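Laundry Helpers: Is the Gurnex Folding Service Worth It?

Gurnex wants $400 to get started and promises a robot that will fold what you leave out. I'd wait. Sweaters are where these things earn their money or don't, and the brochure shows mostly towels.
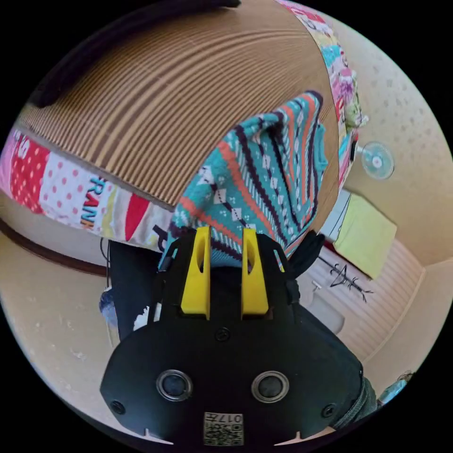 Before you sign anything, ask for a trial on your own knits – bulky ones, with ribbed cuffs. Ask who pays for a snag. Erkitz told me "normal wear," and I still don't know what that means.

Meanwhile, fold sweaters flat, sleeves in first, and keep them off hangers. It costs nothing. I'll look at Gurnex again in September, when the price may have dropped.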